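January 25, 2022

**Isholm table-setting and home skills sessions: progress to date**

Dear Anjani,

We've had a really good stretch since my last report and there's a lot to get in, so I'll start with the part you asked about on the phone.

The day room is open again! The new floor went down before the holidays, the radiator under the window has been moved, and people are using the place nearly every day. Lajos Szénási has been leading the morning group and Selorm Nartey the afternoon one, and both groups are full. Attendance for the period came to 707 visits, which is well up on the last one, and the afternoon group now has a short waiting list.

The morning sessions are still built on small domestic jobs: pouring, spooning, wiping down, folding napkins, laying a place. We tried a few themes before settling on "a table for guests", and it has gone down so well that both groups want to carry it on into April. People bring their own ideas of what a proper table looks like (strong opinions about napkins, in particular) and the talk that comes out of it is lovely to listen to.

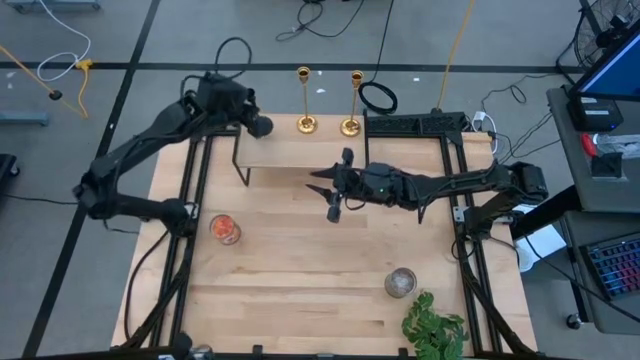
Money first, then the things it bought. Of the 4000 you released for equipment, 1404 has gone on furniture and 300 on tableware and small pieces, and the rest is still in the account. The table was the big purchase and I'm so pleased with it. We went for butcher block in a light colour, and Dutwood were very patient with our questions about the finish. The little raised shelf on its thin black legs is proving just as useful, as it gives people a second height to reach to and makes a good spot for whatever we want to show off. The two brass candlesticks behind it were Nelli Seppälä's choice and I was doubtful about them, but they're now the first thing anybody wants to arrange. We're keeping to clear glass for the jar and the cup so that people can see how full they are while they're pouring or spooning.

Two things haven't gone to plan. The chairs from Ševčík came with the wrong arms and had to be sent back, so we're still using the old stacking ones, and a few of our older members find them hard to get out of. Replacements are promised but I don't have a date. The other is storage. The cupboard we were counting on has been given over to the choir's music stands, and Dénes Csizmadia is pricing up a shelf unit for the corridor.

Coming up:

- a second set of napkins and place mats, from what's left in the equipment line
- a family afternoon in April, with the members laying the tables themselves
- a shared session with the Jurnier group, if we can sort out transport

I'd love you to come to the family afternoon if you're free. Selorm is already planning the cake. Could you also let me know whether the shelf unit can come out of equipment, or whether it needs to wait for the building budget? Dénes would like to order it soon.

With many thanks from all of us at Isholm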